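Section 4. Setting up your entryway drying rack

If you've made it this far, the Vivwood rack is out of its carton and the two side rails are bolted to the base. Good – the fiddly part is done. I've put three of these together now (one for us, two for family) and what follows is how I do it, which differs from the printed sheet in a couple of spots.

You'll want a Phillips screwdriver, a level, a pencil and the small bag of hardware marked B. Leave bag C sealed for now. The screws in it look just like the ones in B but they're a hair longer, and they'll poke through the shelf if you mix them up. Ask me how I know!

4.1 Picking the spot

1. Find a stretch of wall at least 30 inches wide with no heating vent right below it. Warm air blowing straight up dries leather too fast and it cracks.

2. Check which way the door swings. Open it all the way with the rack standing where you want it. I skipped this the first time and had to move everything over by the width of my hand.

3. Set the rack down and put the level across the top rail. Turn the feet at the front until the bubble sits in the middle. The back feet don't adjust, so if your floor slopes toward the wall you'll need the felt shims from bag B.

Note: on the older model 2000 the feet turn the other way. Left is up. Mine is the 2045 and left is down.

4.2 Hanging the shelves

4. Start with the bottom shelf, lip facing you. Hook the back edge first, then press down on the front until it clicks on both sides. You should hear two clicks, and if you only hear one, lift it off and try again.

5. Do the top shelf next and the middle one last. The sheet has you going from the bottom up, but the rails spread a little once the middle one is in and then the top is a real fight.

6. Put one B screw in each corner. Finger-tight only, until all three shelves are on. Then go around with the screwdriver.

CAUTION: Don't stand on the bottom shelf to reach a coat hook, and don't let kids do it either. It holds boots fine but it isn't a step.

4.3 The drip tray

7. Slide the tray in from the left with the spout toward the front. It goes in from the right too, but then you can't get the spout out past the rail to empty it.

8. Line it with the Larkard mat if you bought one (part 3657). The ribbed side goes up. You can use an old towel instead, you'll just be washing it a lot.

9. Empty the tray every Monday in the wet months, or whenever it starts to smell like a pond.

4.4 Loading it up

10. Heavy boots go on the bottom, everyday shoes in the middle, and light stuff like canvas sneakers up top where the air moves best.

11. Pull the tongues up and the laces loose before you set a pair down. Insoles should come up or come right out – they hold more water than you'd think and they're always the last thing to dry.

12. Leave a finger's width between pairs. If you've got more pairs than room, swap them out at bedtime.

Note: white canvas can go yellow in direct sun. Keep those pairs on the side away from the window, and blot them with a plain towel before they go on.

CAUTION: The Rantala clip-on fan fits the top rail, but keep it on low and keep the cord well clear of the tray. Unplug it before you empty anything.
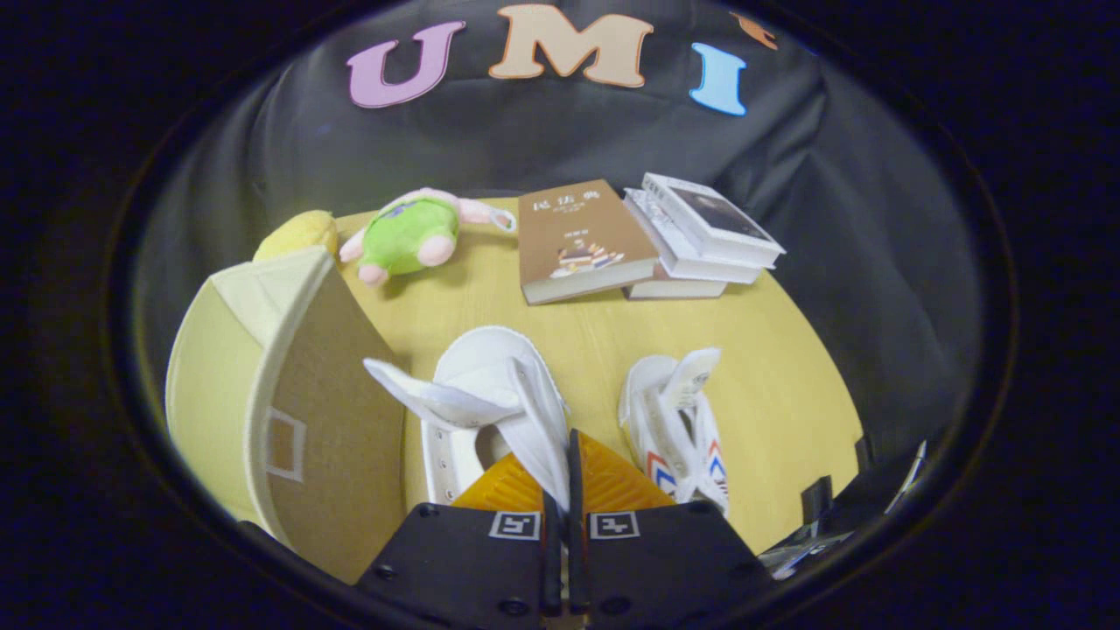
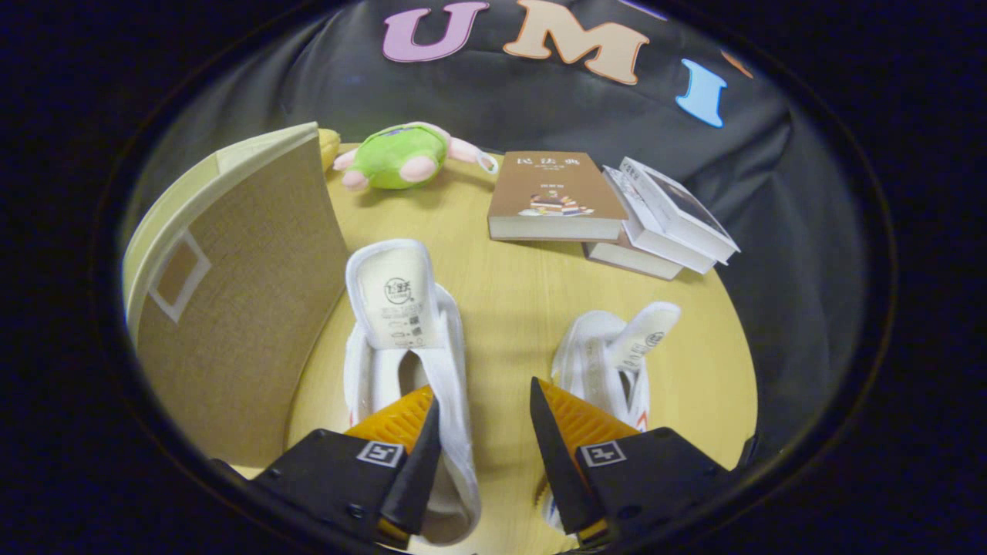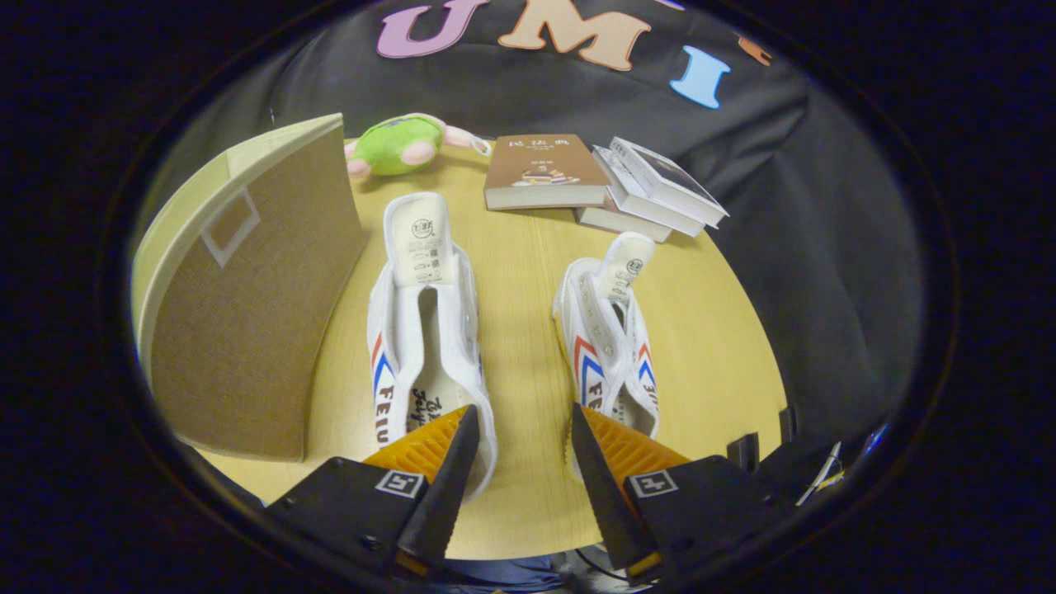
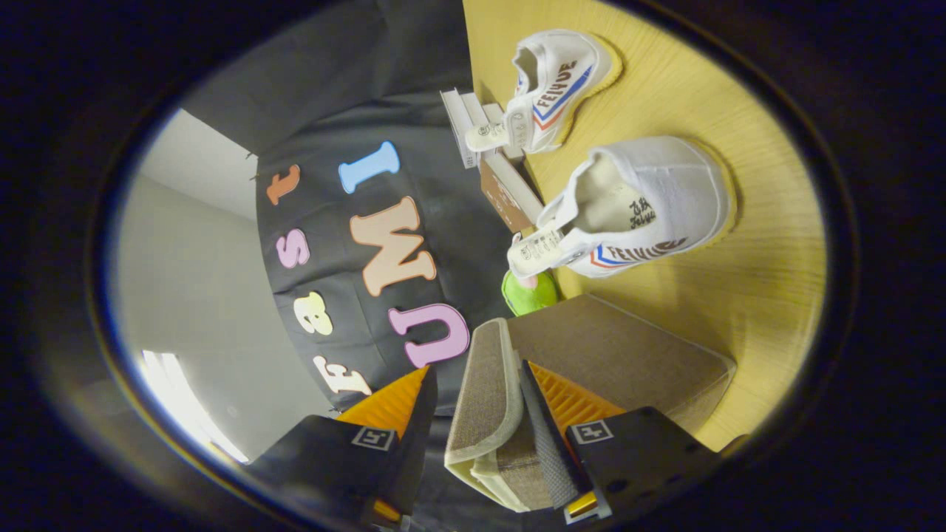
Reader comment: My tray rubbed on the left rail no matter what I did, until I backed off the two lower screws a quarter turn and slid it in before tightening them again. Might be worth adding to step 7. Also, the Larkard mat shrank a bit when I ran it through the dryer in June, so hang that one up to dry. Does anybody know if the 2045 shelves fit the older rails? I have a spare one sitting in the garage.

Related guides
Section 3. Bolting the side rails
Section 5. Adding coat hooks and the umbrella bar
Getting road salt off leather boots
Dratov boot trays: which size fits under the rack
Replacing a cracked shelf clip

Contact | Copyright, all rights reserved | Back to top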